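Shelf Placement and Snack Sales at the Foruro Campus Shop
Project report, May 2026

2. Method
Sales were logged at the Foruro shop in Nernirport for 50 trading days. Small confectionery packs stood at the counter for the first half of the period and on a low shelf for the second half. Prices were held constant. The till recorded 937 confectionery sales in total.

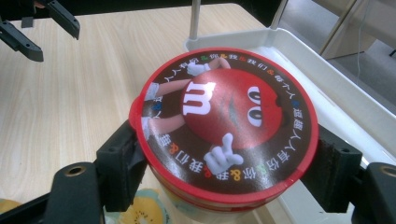 Horobets objected at the draft stage that the February exam weeks fell entirely in the counter period and would inflate its total. The 5 days affected were removed and the comparison was rerun.

3. Results
Counter placement still gave the higher daily mean. The difference was largest for packs under 100 g – larger packs showed no clear change. Tiered display units were not tested separately.

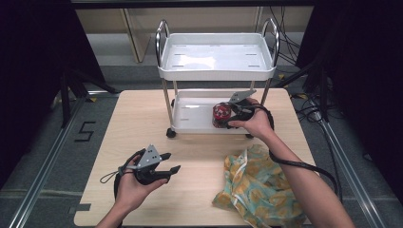
Figure 2. Two-tier cart with a red container on the lower shelf.

4. Limitations
One shop was studied. The Brondska branch declined to share till data.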